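The Rule Book Taped to the Door

By Hjørdis Westerberg

20 Mar 2018

The first thing they gave me at Grusstead was a sheet of paper, and the first thing I did was set my coffee on it. That turned out to be a violation of rule two. (No drinks past the yellow tape. I was past the yellow tape.)

I'd driven out to see how a small robotics shop teaches its machines to handle everyday stuff, and I was expecting to write about the machines. I came home with a notebook full of rules instead, and I've been boring my family with them ever since. Rules are wonderful! Each one is a little story about something that went wrong on somebody's afternoon.

The Grusstead sheet has 43 of them. It started out with seven, and the old version is still taped to the inside of the door, under the new one, so you can lift the page and see how innocent everyone used to be. The old rule four just says "Be careful with the cables." The new version of that takes up most of a page. It covers which side the cable leaves the hand on, how much slack you leave at the wrist, and what to do when you feel a tug (stop, put your hands down, look before you pull).

The work itself is done by people. You hold a gripper in each hand, you pick things up and put them down the way you'd like a robot to do it, and the motion gets recorded so a robot can learn from it later. It sounds like the easiest job in the world. I lasted one morning as a trainee and my thumbs hurt until dinner.

Before you touch any object, you do what the crew calls the settle. Both grippers up over the table, jaws open, nothing in them, hold still for a count of five. Then you start. I kept rushing it, and my trainer kept making me go back, very patiently, the way you'd send a kid back to shut the screen door. Her point was that every recording should begin the same way, so that whoever checks the data can find the beginning without guessing. Once I'd sat through an hour of checking with her I quit complaining.

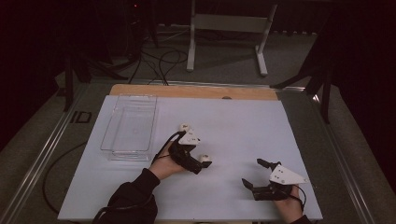 Sleeves are a big topic, too. You'd think a rule book for robots would be all about the robots, but there's half a page on what to wear on your arms. Plain, close-fitting, nothing with a logo, no watch, no bracelets. I'd shown up in a big floppy cardigan and got handed a loaner shirt from a hook by the sink. It smelled like somebody's sandwich, but it fit.

And then there's the table. Wipe it down between sessions. Containers go where the task card says, and if you bump one during a run you leave it bumped and write it in the log. That last one drove me nuts. I'm a straightener. I straighten pictures in dentists' offices. But the rule is firm: a run shows what happened, and a tidy-up halfway through is a different task that no card asked for.

I wanted to know if other places did it the same way, so I called around. Diltelance, which does contract recording for a couple of warehouse outfits, has a sheet that's a lot shorter and a lot bossier. They make you take a break every 43 minutes, a number the person on the phone could not explain to me, though she was very proud of it. Pramanik lets its operators write the rules themselves and vote on changes in April, which sounds lovely until you hear how long the meeting runs. Tullier wouldn't share its sheet at all. They did tell me it was laminated.

The one thing they all agreed on was failures. You keep them. If you drop the thing, you say so in the log, mark the run, and leave the recording alone. My trainer told me new people always want to delete their fumbles, and I felt my ears get warm, having asked her about that not ten minutes earlier. Somebody downstream may need to know what a bad grasp looks like. And if folks start quietly tossing their misses, the log stops meaning much.

There's some talk of a shared standard, something the smaller shops could all sign on to so their recordings would match up. I asked everyone I spoke to what they'd put in it. I got strong views on cable slack, file names, fingernail length and whether a half-finished run counts as a run. The file names people were the angriest. I had to hold the phone away from my head for one of them.

As for my own contribution, I did seven runs that morning, and my trainer kept five. The other two stayed in the log with a note beside them in her neat handwriting: "operator talking." Rule 31, if you're wondering. I've asked for a copy of the sheet to hang in my kitchen, and she says she'll mail me one when the next revision is printed.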